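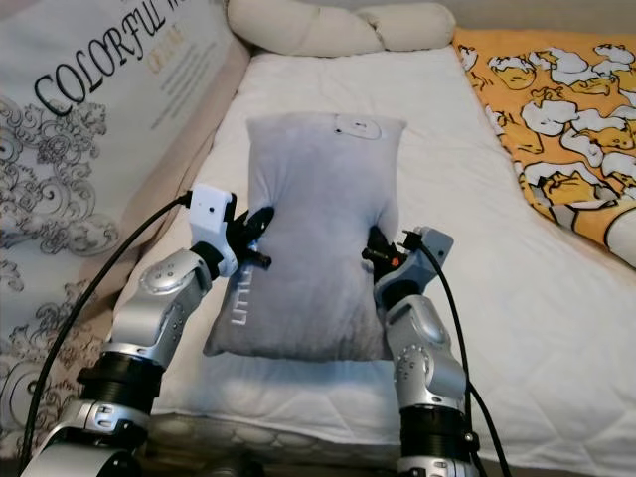
Gray plush pillow over the white quilting of the Serlow Ona.

Serlow Ona quilted mattress protector, item 1411
Reviewed 20 October 2022

I paid $40 for this at Widmer in Madenden, which is more than I wanted to spend on something that lives under a sheet. The package promises "hotel calm" and a cover that "disappears beneath you." I have slept on it since March and I was aware of it most nights.

The good part first. The quilting has held up. The diamonds are still diamonds, no threads have come loose, and the filling hasn't wandered off into the corners the way it did in my last one. It's a decent layer of padding too, though if you're hoping it will rescue a bad mattress, save your money.

Now the fit. Serlow says it suits "most standard mattresses" and leaves it there. I'd like a number. Mine went on easily, maybe too easily, and the front edge has a habit of creeping down past the mattress and onto the box spring. You tug it back up, you sit down to put your shoes on, and it starts again. With a fitted sheet over the top this is less of a problem. Without one it drives me up the wall, and I often don't bother with a sheet when I'm only airing the bed out and throwing the comforter back on.
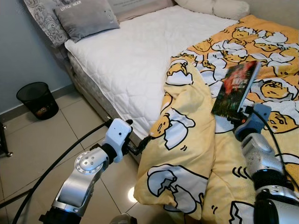
Andri Moser has the same protector and thinks I'm being unfair about the slipping: put it on straight out of the dryer, a little warm, and it stays where it should for a good week. I tried that. I got two days.

Noise is the other thing. The Ona has a waterproof backing, and Serlow calls it silent. Lying flat, fine. Turn over with a book in your hand, or prop yourself up against the pillows to read, and there's a faint crackle under your elbow. It has gotten softer with washing. I wouldn't call it silent yet.
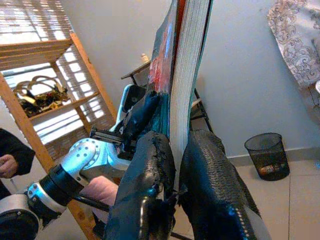
I read in bed for an hour or so most nights, so I hear it more than someone who drops off right away. A thick comforter on top doesn't change much, as the sound comes from below.

Washing is simple: warm, mild detergent, low heat. It takes forever to dry. Mine needs 2 full cycles before the middle stops feeling clammy. The label stays quiet on that point.

Would I buy it again? At half price, sure. At $40 I'd look for one with deeper elastic and real measurements on the package. Widmer takes returns if the plastic is unopened, so measure your mattress before you tear into it.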